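Run 46
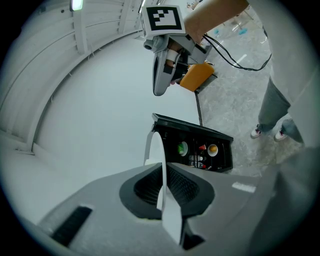
Liya Mamo had wanted to be on the Sesteo team since sixth grade, and now that she was, she spent most of her Saturday afternoon talking to a tray. "Come on," she told it. "Hold still for me." The tray was black and tipped a little her way, with a red cone standing between two white round cups, something green in one and an orange-yellow ball in the other. She had a gripper, and across from her Uliana Polishchuk had the other one, with the square black-and-white marker on top and an orange block in its jaws.

"I'm holding the block," Uliana said. "I can hold the block all day. Say when."

"When!"

Chibuzor Bassey hit the space bar on the laptop and called out the number, because he liked calling out the number. "Forty-six!"

The club needed 527 good demonstrations before the Testley meet in November. Every one had to be done by hand, start to finish, smooth and unhurried, so the arm back in the shop could learn from it. Mr. Derese had put it on the whiteboard in letters a foot high: TEACH IT THE WAY YOU'D WANT TO BE TAUGHT. Underneath, in a different color, Asnakech Tefera had written AND DON'T SNEEZE.

Liya moved in slowly. She loved this part — the little give in the trigger, the white finger curving up in front of her, the way her own hand seemed to disappear and leave just the tool. Ball first. She closed on it, lifted, and carried it over the rim.

Then the ball slipped, bounced twice on the floor, and rolled away under the furniture.

"Keep going?" she whispered.

"Keep going," said Mr. Derese from the doorway. Berhanu Derese never raised his voice in the practice room, and he didn't now. "What would you want the arm to do if it dropped something?"

"Go get it."

"So go get it."

She went down on one knee with the gripper out in front of her and the cable trailing behind, and Uliana stayed exactly where she was with the block up in the air, biting her lip so she wouldn't laugh. It took three tries. On the third the fingers closed, and Liya came up off the floor with the ball and set it back in its cup as gently as if it were an egg.

"Stop!" yelled Chibuzor, and hit the key, and then everybody was yelling.

They kept run 46. They argued about it first, all through the granola bars, with Asnakech saying a bad grab was a bad grab and the Murkalau team would never leave one in. But Uliana wanted it, and Chibuzor had already named the file "lost and found," so it stayed.

"Can I do the next one?" Asnakech asked, wiping her hands on her jeans.

Liya passed her the gripper and slid in behind the laptop. Her knee hurt and she was grinning so hard her face hurt too.

"Forty-seven!" she called.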